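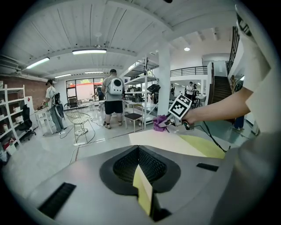
Hand-held gripper with a marker plate, purple cloth at the tip.

Print this post | E-mail this post

I spent most of December on the equipment budget and finally sent it to Madalena Mendes last week. A few people asked how we plan these things, so I'm writing down how it went.

The hand-held grippers are the easy line. We priced ours from Prista at $467 each, and I asked for two more than we have people to use them. Pradier quoted less, but their price left out the pads and the cable, and by the time I added those the gap was gone. I should have asked for a full parts list on the first call.

Pads are the line I got wrong last year. I put them under office supplies with the tape and sticky notes, and accounting sent the whole sheet back. They now have their own row, $218 for the year. Cables and power strips are in there too.

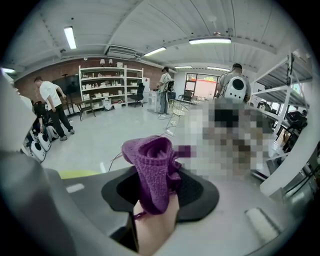 Knitted sock over the black pad. White rounded devices on the floor at left.

Socks and other knits come out of a separate small fund. I buy them at the discount store and keep the receipts in an envelope. Chunky knits are worth having along with the thin ones - I would not buy a pack all in one style again.

Storage was the argument. Madalena Macedo wanted a lockable cabinet from Leitão at $1,953. I wanted to spend $384 on another open rack and put the difference toward spare grippers. We went with the rack for now and the cabinet is on the list for next year. I still think it was the right call, but I can see her point about the small parts.

The other thing I left room for is shipping. The Grosevum order last spring came in two boxes with two freight charges, and only one of them was on the quote. I now ask for freight in writing before anything goes on the sheet.

No word yet on approval. The Prista quote is good for 30 days, so I would like an answer before it runs out.

Last updated: 2026-01-28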